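The bowl on the table does not need to hold anything

Posted Sep 23, 2025 by the author of Arstead Notes

I have been reading too much tidying advice again. The latest is the "landing bowl," which every home blog discovered sometime in March and has been pushing since. You put one nice bowl on one clear table, you drop your keys and mail clips and loose batteries in it, and the mess is supposed to sort itself out from there.

I don't buy it. I have owned a landing bowl under other names for years. It was a tray, then a basket, then a ceramic thing from Matwood that chipped. Each one filled up in a week and stayed full until I moved.

Still, I tried it again, mostly so I could complain with a clear conscience. I set the rule at 20 days. Only things I use daily could go in, and it got emptied every night. By day 2 there was a dead pen in it and a screw I was afraid to throw out. The screw is still with me.

The shops will tell you the problem is the bowl. Zoltow wants you to buy the wider one with the felt base. The one from Âu is prettier and costs more than my table did. I can't see how either would have stopped me from keeping a screw.

What did help a little was being stingy. One bowl, one thing in it, and everything else has to go find a drawer.

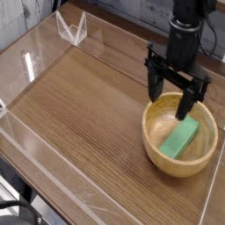

No. 709

A plain round wooden bowl looks fine with a single green block lying in it, and I'll admit the pale wood is nice against a darker brown tabletop. I like the thick rim too. But look at how much of the inside one block takes up at that angle. Add a phone charger and some receipts and you have a junk drawer with no front on it.

So my advice, for what it's worth, is to skip the 20-day challenges and the felt. If you already own a bowl, put fruit in it. I'm keeping mine through the holidays and then it goes back to being for salad.

Contact | © 2025 Arstead Notes | Back to top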